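Recording two-hand demos with hand-held grippers, quick version
Posted by Yabsira Zeleke, Jul 28, 2023

Writing this fast because three people asked me the same thing this week. This is how we record tabletop demos for the Clodex arm pair. No robot needed while you record. You do the task yourself, a gripper in each hand, and the arms learn from the files later.

What you need
Two hand-held grippers, cables long enough to reach past your elbows. A table. A light board to work on. Something to move: bowl, plate, tray. A chair, trust me, you'll be there a while.

1. Lay out the table
Board down first. Tray and plate on the board, bowl in the tray. Leave room on both sides for your hands. Start with one bowl. Do not start with stacking.

2. Run the cables
Left cable goes off to the left, right cable off to the right. If they cross you will find out at take 21 and have to throw it away. Leave slack. Then do the whole move once with nothing recording and see if anything drags.
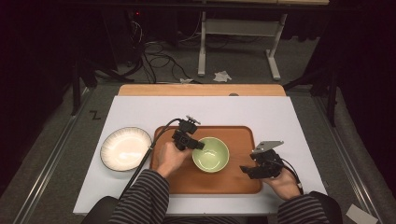 3. Zero the grippers
Fully open, hold, fully closed, hold. Do it every session, even if you only went for lunch. The Zustbridge logger keeps the old zero otherwise and won't warn you. I lost 40 takes to this in June.

4. Do the take
Hands at rest. Start the log. Count two in your head.
Move at half your normal speed. Slower than feels right.
Come in with the fingers open and level, stop short of the bowl, then close. Don't scoop.
Lift, move, set down, open, back straight out. Don't yank sideways, the arms will copy that and tip the bowl.
Hands back to rest. Stop the log.

Both hands should stay in play. If the right one has no job, park it at the end of the tray and hold it still. Wandering hands are teh worst thing in a dataset.

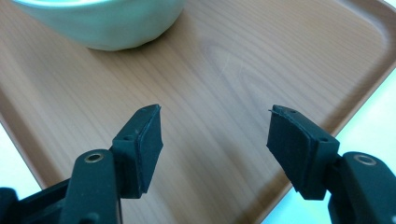 5. Change something
Every few takes, shift the start a little. Bowl nearer the rim, tray turned a bit. If every take starts the same, the policy only works from that one spot. Keep the bad starts too, where you had to correct. Those are useful. Drops are not, delete them.

6. Check before you pack up
Play back the first take and the last one. Look for: finger width stuck at one value, frozen video, left and right swapped. Swapped is more common than you'd think.

How many?
100 clean takes got us a decent bowl lift. The full Fluverano set is 4000 but thats many tasks and many hands. Start small, train, see what breaks, record more of that.

File naming is on the Woldemariam page, read it before you upload anything.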